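Home | Kitchen | Laundry | Shed | Ask Us

Plastic bowls: storing them, unsticking them and making them last

31 July 2025 · 6 min read · 239 shares · 4 comments

I have a weakness for coloured plastic bowls. Some people collect teapots, my sister-in-law has a cupboard of novelty salt shakers, and I have see-through plastic bowls in every colour the shops will sell me. They go to barbecues, they hold the chips at birthday parties, they catch the peelings, they prove the pizza dough, and when they've got too scratched for food they go out to the shed and hold screws. I wouldn't swap them for stainless steel if you paid me.

But they do take some managing! For years mine lived in a teetering heap behind the saucepans, and every time I wanted the big one I had to haul the lot out onto the floor. Then they'd jam together, or come out of the cupboard with that funny shut-up smell, or I'd find the one I wanted had last week's beetroot all through it. So I've gathered up everything I've learned, plus a few things readers have sent in, and you can take whatever's useful.

First, get them all out

Before you sort out any cupboard, put every bowl you own on the table in a row. Don't leave them stacked. You want to see each one side-on, with a bit of light coming through it, and that's when you'll spot the cloudy ones and the ones with a hairline crack creeping down from the rim.

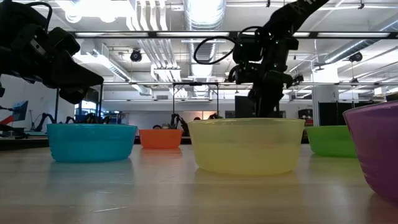

I do mine on a bright morning. Run a fingertip round every rim as you go, slowly, and feel for nicks. A rim with a sharp bit on it goes straight out of kitchen duty in my house, and so does anything with a crack, even a tiny one, as you'll never get it properly clean again. Scratches are more of a judgment call. A few light ones from a spoon don't bother me, but if the inside looks like an ice rink I retire it.

While they're out, check which ones you actually reach for. I had two white ones at the back (a wedding present from somebody, no idea who) that hadn't been touched since we moved. They went to the op shop and I haven't missed them once.

Stacking without tears

Biggest on the bottom, smallest on top. Yes, I know you know. But tell the rest of the household, because in mine they'll sit a large bowl on top of a small one and walk off as though the job's done.

If you've got two bowls very close in size, be careful. Those are the pair that will lock together. A square of paper towel between them fixes it, or one of those thin foam sheets that come wrapped around crockery when you move house. I've a drawer full of foam sheets and I will not be parted from them. 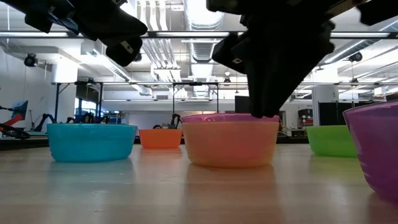 Peachy orange and pink together, with the rest still to sort.

Keep the stack short, too. A tall tower looks marvellous for a day and then you need the one at the bottom. I'd much prefer two low stacks side by side - everyday ones at the front of the shelf, party ones behind. If your shelf is deep, stand the front stack on an old baking tray and you can slide the whole thing out like a drawer.

And please, please make sure they're bone dry. Mine air-dry upside down on a tea towel, then get turned right way up for a while before they go away, as there's always a bit of water hiding under the foot. That shut-up smell I mentioned is just damp with nowhere to go.

When two get stuck

Everyone does this and everyone panics and reaches for a knife. Don't use a knife! You'll gouge the rim, and quite possibly yourself.

What works for me is temperature. Put some cold water and a handful of ice in the inside bowl, and stand the outside bowl in a sink of warm water from the tap (warm, never boiling, as boiling water can warp thin plastic). Give it a few minutes, then hold the outer one down and twist the inner one gently. Twist, don't yank. If it won't budge, tip it out and start over with fresh ice.

A reader called Thijs Aerts wrote in to say he puts a single drop of dish liquid on the join and tilts the pair until it has crept all the way round. I've tried it and it's very good on bowls that are only half stuck. On the properly jammed ones I still go for the ice.

A colour for every job

Now this is the part I get teased about. I give my colours jobs, and once you've done it you won't go back. In our place red is raw meat marinades and nothing else, ever. Yellow is baking. Purple is for salad, pink is the fruit one, and the teal one is for scraps while I'm cooking, so there's none of that trotting back and forth to the compost with a handful of onion skins.
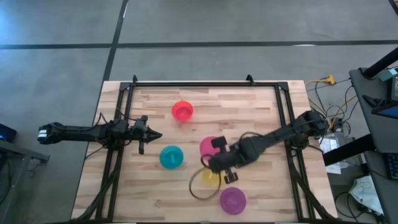
Tineke Vermeulen

You don't need to use my colours, obviously. Pick what makes sense to you and write it on a bit of card inside the cupboard door until everyone's got it. It took about a fortnight in our house and I only had to get cross twice. Kids are surprisingly good at it, far better than the grown-ups, and my youngest will tell off a visitor for putting grapes in the salad bowl.

One warning. Coloured plastic hides stains beautifully, so a dark bowl can look clean when it's still a bit greasy. Go by feel. If your finger squeaks on the side it's clean, and if it slides, back in the sink it goes.

Stains, smells and that greasy film

Tomato and turmeric are the villains. For a fresh stain, make a paste of bicarb and a little water, smear it on, leave it while you have a cuppa, then wipe it round with a soft cloth. Don't scrub with anything scratchy! Every scratch you make is somewhere for the next stain to sit.

For older stains I wash the bowl and leave it out on the back step in the sun for an afternoon. It doesn't always get the lot, but it takes turmeric down from "what happened there" to "oh, hardly noticed". Don't leave them out there for days on end, though, as too much sun will turn plastic brittle.

Smells are easier. Half a lemon, rubbed all over the inside, left a while and rinsed off. For garlic or onion I'll fill the bowl with warm water and a good slosh of white vinegar and leave it overnight. The greasy film just wants hotter water and more dish liquid than you think, and a clean cloth. Half the time it's the cloth that was greasy in the first place.

As for the dishwasher, turn the bowl over and see what it says underneath. If it doesn't say anything, I hand wash. If it does say it's fine, top rack only, well away from the heating element.

Packing a set for a picnic or a move

Bowls are mostly air, so nest them and then use the air. The top one in the stack can hold all sorts: tea towels, the serving spoons, the cloth for the table. When we go camping I put the tongs and the tin opener in there and throw a shower cap over the top (a clean one, they're brilliant, the elastic holds everything in).

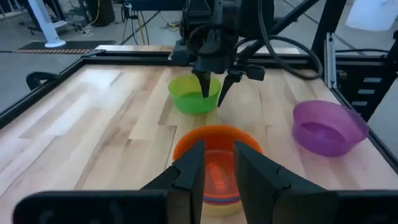 Orange with red tucked inside, and lime green off on its own.

If there's an odd one that won't sit nicely with the rest, don't force it. Pack it separately and fill it with something soft. I learned that the hard way, heading up the coast with a stack I'd leaned on to make it fit, and we ate our potato salad out of a saucepan lid.

For a proper move, slip your paper towel squares between every layer, turn the whole stack upside down in the box and wedge jumpers down the sides. Upside down protects the rims, and the rims are where they always chip.

When a bowl's done its dash

Retired bowls never leave here in a hurry. Out in the shed I use them for sorting screws, soaking paintbrushes in soapy water and catching drips under the tap. Stick a magnet to the outside of a thin one and drop your screws in near it, and they'll stay put when you knock it. In the garden they're handy for seedlings if you drill a few holes in the bottom. Put a scrap of timber underneath when you drill and go slowly, or the plastic splits.

Just mark them so they don't wander back inside. I put a big S for shed on the bottom in permanent marker, after an incident with some custard.

1163 people found this useful

Next tip: Getting candle wax off a tablecloth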